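8 min read
214 shares | 13 comments

The Rules on the Wall at Norel

A small robotics shop spent a year deciding how its people should behave around arms that clear tables. The result fits on two sheets of paper.

The two sheets are taped up beside the door of the test room at Norel, at eye level, where a person has to pass them to get in. They are printed in large type. Several lines have been crossed out in pen and rewritten, and each change has initials next to it.

Norel builds software for arms that handle dishes. Its main customer, a catering company called Dresasell, runs canteens in office buildings and wants machines that can clear and set a table. The work itself is slow to watch. An arm closes on the rim of a bowl, lifts it, moves it and puts it down. Then a person resets the table and it happens again. On a normal day the team gets through 70 of these runs.

Until last year there were hardly any written rules. The arms came with manuals, the manuals had safety chapters, and new staff were told to read them. Most did. Nneka Amadi, who runs the test room, says the trouble was that the manuals covered one arm at a time.

"We never use one arm at a time," she said. "You have two reaching onto the same table, from two makers sometimes, and other equipment mounted at the back. Each book is fine. There is no book for the table."

What changed things was a small event in November. An engineer leaned in to straighten a plate while an arm was paused. He believed it was stopped. It was waiting for a command from a program that another engineer was editing across the room. The command came and the arm moved a short way and brushed his sleeve. He was not hurt. He wrote it up anyway, and Amadi closed the room for the rest of the afternoon.

That report is now the first page in a binder. The first rule on the wall comes straight from it: paused is moving. If an arm has power to its motors, people treat it as if it is in motion, and hands stay off the table. To reach in, a person has to put the arm in a protected stop, see the status light change, and say so out loud. The person at the keyboard has to answer. Only then does anyone touch a bowl.

Radek Dvořáček wrote the first draft. He came to Norel from a stamping plant, where the robots were large and lived behind fences, and he says that part of the job was to get the fence out of his head.

"In a plant the rule is simple. The gate is open or the gate is closed. When the gate is open there is no power," he said. "Here there is no gate. The person is part of the cell."

Industry has standards for this kind of work. ISO 10218 deals with industrial robots, and a technical specification, ISO/TS 15066, deals with people and robots sharing a space. Dvořáček keeps printed copies of both and has marked them up heavily. He did not want to hand them to a new hire on the first morning. His draft ran to 28 pages, which he now admits was too long. Staff signed for it and went back to doing what they did before.

Femi Ajayi was one of them. She resets tables and labels recordings, and she was blunt about the draft when she was asked.

"I told him I could find the part about signing it and I couldn't find the part about what to do with a cable," she said.

Cables turned out to be most of the argument. A setup with several arms has a lot of them. They hang from the arms, run over the cloth and collect along the front of the table, where people stand. The draft had a paragraph that called for cables to be managed in an orderly manner. Ajayi asked what that meant for a loop that has to stay loose so the wrist can turn. After some weeks they settled on three lines. A cable that moves with an arm needs enough slack for the full reach, checked by hand at low speed. A cable that does not move gets tied down by the end of the day. No cable goes on the floor where someone steps to reach the stop button.

The second of those is the rule most often broken. Amadi knows it, and she does not pretend otherwise. A rig in the middle of a change gets untidy, and tying down a bundle that will be opened again in an hour feels like a waste. The wall says end of the day because the earlier version said always, and no one kept to it.

The rules about objects took less time. Anything on the table has to be something the team is willing to see dropped. No glass and no knives, and nothing hot. Food is allowed on a plate when the test calls for food, and it goes in the bin afterward. It may not be eaten, even if it came out of a sealed box five minutes before. Ajayi says this one is unpopular at lunchtime.

Then there is the matter of color. Dresasell's canteens use colored bowls, and the team likes to put two of the same color out together so that the software has to tell them apart by position. Oluwaseun Onyeka, who writes the task scripts, used to give instructions such as "pick up the blue bowl." If two blue bowls were out, the arm might go for either one. A person expecting it on one side could be reaching on that side to fix something.

Scripts now have to name the object and its place before a run starts, and the operator reads the line aloud. It sounds fussy. Onyeka timed it and found it adds four seconds.

"I was against it," he said. "I write it into the script header now and I don't think about it."

The wall also sets out who may do what. Two people must be in the room for any run with both arms live. One of them watches the table and does nothing else. That person may not look at a phone or a laptop, and may not give advice about code. The job rotates every half hour. Amadi got that number by asking people when they had started to drift off, and taking the lowest answer.

Speed limits are lower than the makers allow. The gripper fingers get a force check every morning against a small scale, and the reading goes in a log. Since the log began there have been 670 entries. Most are dull. A few show a gripper closing harder than it did the day before, and in those cases the arm stays off until someone finds out why. The cause was usually a setting left over from a test the evening before. The wall now says that whoever changes a force setting must change it back before leaving, and write down both values.

Not everyone at Norel thinks the sheets are strict enough. Nnamdi Nwachukwu, a consultant from a firm called Edet who reviewed the room for Dresasell, wanted light curtains along the front edge of the table. These would cut power when a hand crosses. He still wants them.

"Saying it out loud is a good habit," he said. "A habit is not a safeguard. People get tired, and a beam of light doesn't."

Amadi agrees with the second part. Her objection is that the table is reset by hand after every run, and she has seen what happens when a sensor trips 70 times a day. Someone finds a way to switch it off. She has asked for a trial on one table, with a log of every trip, and Dresasell has agreed to pay for it. Nwachukwu will read the log.

He did win on another point. Before his visit, the near-miss reports went to whoever was leading the project. They now go to Amadi and to a manager with no schedule to protect, and both must reply in writing. Thirteen reports have come in under that system. The shortest reads, in full, "Elbow on table, arm live, my elbow." It was answered the same day.

Other shops have asked for copies. Udness, which tests grippers in a building across the river, took the sheets and cut the part about food, as it uses none. It kept the cable lines word for word. Dvořáček sent them over with a note asking to be told about anything that did not work, and so far has one reply, about the type being too small to read from the keyboard. He has made it larger.

There is a review planned before the new canteen trials begin. Onyeka wants a rule on cups that have tipped over, which roll when an arm bumps the table and tempt people to grab for them. His proposed wording is to let it roll. Ajayi wants it to say stop, then let it roll. Both versions are written in pen at the bottom of the second sheet, one above the other, waiting for initials.
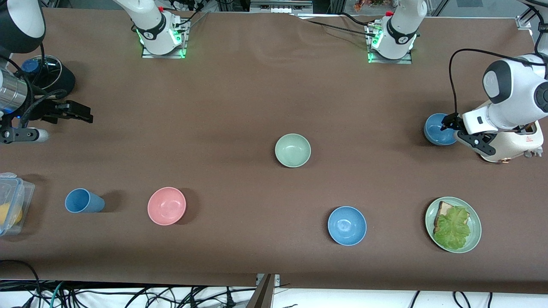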